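Stop sealing everything

I sat on a bench in Borham last June that felt like a phone case. Wood underneath, supposedly. You could not tell by touch. Three coats of something shiny, then somebody's second idea of shiny over that.

Why do we do this? We pay extra for real wood and then we hide it. A table from Lemieux costs me 73 dollars more than the same shape in plastic and comes wrapped in a finish so thick a fork slides off it. What did I pay for? The word, mostly.

My grandmother's kitchen counter was bare. Scrubbed with salt, oiled when she remembered. Stained, sure. Burn mark by the stove, a purple patch from the plums. It lasted longer than the house did. My own counter, sealed at the factory, started to peel after 3 years and there is no fixing it -- you strip the whole thing or you live with the flap.

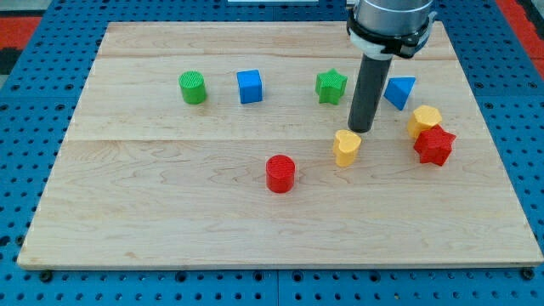 Borham Tistura

Pale wood has it worst. Maple people especially. They want the grain, they say so, they go on about the swirls and the little knots, and then they ask for the high gloss becuase they're afraid of a coffee ring. A coffee ring! Sand it. Ten minutes.

I know the other side. Kids, wet dogs, landlords. Outdoor stuff is different, fine, seal your deck. And a restaurant has rules to follow. Not talking about them.

Talking about the desk, the shelf, the board you cut bread on. Things indoors that get touched every day. Oil them. Wax if you're feeling fancy. The tin in my closet says it covers up to 21 square feet and I have been on the same tin for ages, so cost is no excuse either.

A dent is not damage. We used to know that, or our grandparents did, and they had less money to replace things then we do. Buy the plain one next time. Ask for it unfinished. The store will look at you funny and then probably knock 13 bucks off.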